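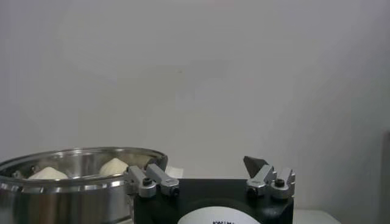 Seija Kemppainen looks after one robot cell at Finolora. It has a single arm with a two-finger gripper, and its job is picking up food samples and kitchen items for the Skestisov handling trials. She has run it since January, when Tapio Vuorinen, who built the cell, moved over to the Kavau line. I talked to both of them on 24/08/2023.

Most of the upkeep is in the gripper, Kemppainen said.

“The arm itself I hardly touch. The fingers I touch every day. There are screws in the brackets and on the links, and I go over them with a hex key before the first run.”

She doesn't use thread locker on the fingertips. They get swapped too often, and she would sooner check a screw than fight one. The links are checked in full every 2000 cycles, when she takes the fingers off, wipes down the joints and looks for play.

“If one finger has play and the other doesn't, the grip walks to one side,” she said. “You see it first on soft things. A steel bowl will forgive you.”

Vuorinen keeps a list of faults from his time on the cell. Four of the seven entries are about the wrist camera, and two of those are about glare.

“We had the lamps too low,” he said. “Steel was bad, but clear plastic was worse. You'd get a bright arc along the curve and the software took it for an edge.”

They raised the lamps and put diffusers on them, which helped with steel. Clear covers still show bright streaks, and Kemppainen now masks them in the settings for each item — a slow job that she does by hand.

“I open the fingers all the way, bring the arm in and stop,” she said. “Then I look at what the camera has. If I can tell the plastic from what's on the other side of it, I go on. If I can't, I move the lamp.”
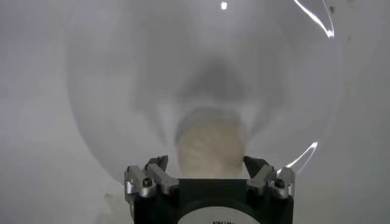 Spare parts and handover

Fingertips come from Suominen in sets of two, and Kemppainen keeps four sets in a drawer under the controller. Vuorinen used to file the old ones flat and put them back on. She stopped doing that in her first month.

“He got away with it,” she said. “I had one slip on me and that was enough.”

Vuorinen said he would still file them.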